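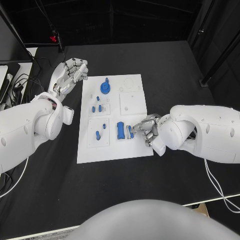

White assembly board with blue parts, laid flat on a dark table.

Assembly boards: frequently asked questions

Last updated: September 15, 2022

These answers apply to the Faren and Alva boards and to the parts sets sold for them. Questions on delivery and returns are dealt with on the Orders page.

General

What is an assembly board?
A flat plate with fixed positions for a set of small parts. Each part has one position. The task is to place every part, seat it fully and, when finished, remove the parts again without damage to the board. Boards are used for practice in fine assembly, for comparing methods and for checking that a work position is laid out sensibly.

What is the difference between Faren and Alva?
Faren is the standard board. Alva has the same outline and takes the same parts, but its fits are tighter. Parts may be moved freely between the two. We suggest starting on Faren. A set that goes together easily on Faren may need noticeably more care on Alva, particularly the pegs.

Why are the parts a different colour from the board?
Contrast. A blue part on a white plate is easy to find, and a part that is tilted or standing proud shows up sooner. We also supply white parts to order for those who want a harder visual task.

Can I use parts from the older Drunik set?
The Drunik gears fit. The Drunik pegs do not: they are slightly oversize and will mark the holes. Do not sand them down to suit.

Setting up

What sort of table do I need?
Any flat, stable surface large enough to leave a margin on all sides of the board. A dark, matt surface is preferred, as the edge of a white board is then clear. Avoid glass. On a glossy table, use a mat.

Does the board need to be fixed down?
For ordinary practice, no. If it creeps during work, use a thin rubber mat or four small pads of removable putty. Clamps are not advised. They bow the plate, and the gear position is the first to suffer.

How should the lighting be arranged?
Use diffuse light from two sides. A single lamp overhead throws the shadow of the hand across the position being worked on. Bare white plates also glare under a strong lamp, which makes the engraved outlines hard to read.

Placing the parts

What do the engraved outlines mean?
An engraved outline marks where a part sits. The outline follows the base of the part, so a circle takes a part with a round base. Once the part is in place the line should be hidden or evenly visible all round. A line showing on one side only means the part is off centre.

In what order should parts be placed?
There is no required order. In practice, most users fit the pegs first, as they are the smallest and are easily knocked once taller parts are in the way. If you are timing yourself, keep to one order throughout, or the times cannot be compared.

How do I seat a gear?
Hold it by the knob, keep the disc level and lower it straight down. If it stops early, lift it clear and begin again. Turning it under pressure wears the hole. A properly seated gear does not rock when the rim is touched.

A peg will not stand upright. Is it faulty?
Usually there is dust in the hole. Blow it out and try again. If the peg still leans, try it in another hole of the same size. If it leans there too, the peg is worn - replace it.

May I use tweezers?
Plastic-tipped ones, yes. Steel tips scratch the parts, and scratched pegs bind.

Timing and records

How many runs are needed for a fair comparison?
Discard the first 5 as practice and record at least 15 after that. Fewer runs tend to show only how well rested the person was. Note every dropped part, including those recovered at once.

When does the clock stop?
When the last part is seated and released. A part still being held does not count as placed.

Care and spares

How do I clean the board?
A soft cloth, slightly damp, with a drop of washing-up liquid if required. Dry it at once. No solvents, and no dishwasher - the heat warps the plate.

How long do the parts last?
Check pegs after every 100 runs and gears after every 200. The test is the same for both: a new part placed in the same position should feel no tighter than the old one.

Are single parts available?
Yes. Pegs are sold in bags, gears and holders singly. Quote the board name when ordering holders, as the Faren and Alva versions have different slots.

Where are spares sent from?
All spares are packed and posted from our Stekdale workshop. The workshop has no counter, so orders cannot be collected in person.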